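The second life of the block tub

Plastic building blocks never seem to leave a house. Children grow up, couches are replaced, and the tub stays at the bottom of the linen cupboard with a doll's shoe and a dead battery in it. Kgomotso Sibiya found hers in February, while looking for a fitted sheet.

"I'd moved that tub through three rentals," she says. "My youngest is 19."

Sibiya organises a monthly block swap out of a hired room behind the Elteo shopping arcade. People bring what they have, sort it on the spot and take home what they're missing. Entry is $5, and it pays for the room and the tea. Children come, but most of the people bent over the tables on a Sunday morning are adults, and a good number of them have no children with them at all.

The blocks that change hands fastest are the big ones. Small bricks have a busy second-hand market of their own, with dealers and price lists. The chunky sort made for toddlers mostly get given away in shopping bags, and until recently they had little resale value. Grandparents have changed that. They want a set that can stay at their place, they don't want to pay new prices for it, and they don't much mind if the colours are mixed.

Raffaele D'Amico bought his first bag for a visiting grandson and has kept going. He now owns 918 blocks, a figure he gives without being asked. He keeps them in drawers by colour, which he says was a mistake.

"You never want a blue one," he says. "You want a long one. The colour is the last thing you care about when the tower's leaning."

Sorting is the subject on which regulars disagree most. Colour is quick and looks good on a shelf, and small children can help with it. Shape takes longer but makes building easier. Anel Lekota, who taught preschool for 12 years before moving into administration, sorts by the number of studs on top and nothing else. Twos go in one tub and fours in another. Anything with a slope, an arch or a wheel goes in a third, which is always the fullest.

Her other advice concerns the surface. A bare table is noisy and blocks skid on it, and on a bedsheet they topple. She recommends a heavy cloth with a short pile, something close to carpet, in one dark colour so that the pieces show up against it. It should reach the edges of the table. Patterned rugs are hopeless, she says, and she has lost whole afternoons to a floral one. 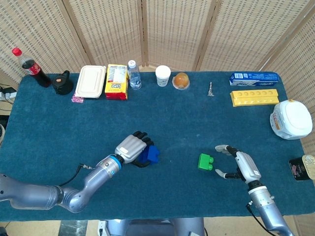
A backdrop helps too, particularly in a shared room. Lekota puts a folding screen behind the table at home to mark off the play corner from the rest of the lounge. Hers came from a garage sale and one hinge is gone. It keeps the television out of sight, and blocks that get pushed over the back tend to stop at the foot of it instead of travelling under the sideboard.

Then there is the washing. Anything second-hand arrives with a film on it, and the older the tub, the worse the film. The method most people at the swap use is plain enough. Fill a laundry sink with lukewarm water and a squirt of dish soap, tip the blocks in and leave them for half an hour. Go around the studs with an old toothbrush, rinse, and lay everything out on towels with the open side down. They take a day to dry in summer and up to three in winter. Packing them away early gives you a smell that is hard to shift.

The dishwasher has its supporters. Ntombi Naidoo is one of them, using the top rack, a mesh bag and the coolest cycle. She has had a few pieces come out slightly warped and considers it a fair trade for her evening. Blocks with stickers, axles or anything electrical are done by hand.

Sun is a bigger problem than dirt. White pieces go yellow and greens can turn chalky on the side that faced the window. There are recipes for reversing it, most involving peroxide and a good deal of patience, but several regulars have tried them and found the plastic brittle afterwards. Sibiya's view is that a faded block holds up a bridge as well as a bright one.

Storage is where people spend money they needn't. The Hedegaard drawer units are popular and look smart, but the drawers are shallow and the larger blocks jam at the back. D'Amico has two and is selling both. Jestavlow makes a drawstring mat that pulls up into a sack, which is fast at bedtime and useless for finding anything the next day. Lekota uses ice cream tubs for the small lots and a plain lidded crate for the rest. Clear sides are worth having. Labels are worth having only if somebody in the house will follow them.

Kwaku Ofori takes a different line, having three children under eight and a two-bedroom flat. His family keeps one crate and a firm limit on it. When the lid won't close, something goes to the swap. They counted once, on a wet weekend, and had 510 pieces with the lid shut, mixed brands and all.

Mixed brands cause less trouble than you might expect. Most of the large blocks will grip one another, though some pairings are loose and a few need a parent to pull them apart. Naidoo tests every unfamiliar piece against one she knows before she takes it home. If it wobbles, it goes back on the table. Cracked ones go in the bin, as do any with a chewed edge.

The next swap falls on the last Sunday of the month, with doors at nine. Sibiya asks that people wash what they bring. She would also like to hear from anyone with spare wheel bases, as there are never enough and she has a waiting list.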